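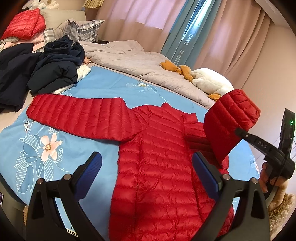 Şengül Aksoy wants to know why rule 4 says "hold" when half of us read it as "grip" and the other half read it as "don't let go until told." Fair. She left the question in the margin of the shared copy at ten past seven in the morning, which tells you what kind of month October has been.

So, Saturday, rules day. Going through the handling sheet for the folding task line by line, with the Talloden draft open next to ours so I can steal from it.

Rule 1, start state. Old text: "Garment is laid out naturally." I wrote that, and I would like to know what I thought it meant. A puffer jacket laid out naturally is whatever the last person did to it. New text: back down, front up, collar away from the operator, sleeves anywhere as long as neither is trapped under the body. A sleeve up in the air counts as started, so the clip has to begin before that.

Rule 2, background. Talloden asks for a bare table in matte gray. Lovely. Very few people fold their jackets on a bare table in matte gray. We keep beds, printed covers, heaps of other clothes and toys. What we do not keep is anything of the same color touching the garment being worked on. A second red quilted thing may sit in the pile, but it stays in the pile. Kariuki's labelers lost most of an afternoon in the spring to two overlapping black sweaters and have not let me forget it.

Rule 3, pads. Clean them before each session and look at the ribs. If the ribs are worn smooth, swap both pads on that gripper. Someone (me) swapped one, and then spent an hour blaming the calibration.

Rule 4, see above. Proposed wording: "Close on the fabric and stay closed until the part you are moving is lying where you want it." Three of us read it aloud and got the same meaning three times, a lab record. On quilted sleeves, pinch near the end and take a fold of cloth, not the zipper and not the cuff seam. Light pinch. The filling squashes down to nothing and you'll think you've missed it, then you squeeze harder, then you have a sleeve with a waffle pattern.

Rule 5, both tools in view. The idle gripper stays open and visible while the other one works. It feels silly, like holding a fork while someone else eats. Do it anyway. The Nemeo checker throws out any clip where one tool drops out of sight for more than a moment, and of the last 2000 clips it threw out 407. I went through 200 of the rejects by hand. Most were operators parking the spare tool on the mattress to scratch something.

Rule 6, people. Hands on handles are fine. Faces are not. Mail, medicine labels and phone screens with anything on them are not. Lettering on curtains and packaging is allowed, and I am tired of being asked. Before recording, walk around the bed once and turn phones face down.

Rule 7, stopping. If the garment slides off the bed, stop, save, mark it as a drop. Do not fish it back up and carry on as if we were all born yesterday. Drops are useful. Drops labeled as successes are how the Norklow arm learned to let go of things with such confidence.

Still open:

Is a fold "done" when it's flat or when it's released? Talloden says released. I lean that way, but puffers spring back after you let go, so there has to be a wait before the clip ends. How long, I don't know. Two seconds? Şengül says five. She has folded more jackets than I have.

Left and right. Operator's or garment's? Currently the sheet uses both, sometimes in one sentence. Going with operator's until somebody objects in writing.

Target for the new batch is 1000 clips under the revised sheet, no mixing with the old ones. Put the sheet version in the session notes. I'll print the clean copy once rule 4 stops moving. Tape is in the drawer under the pad spares.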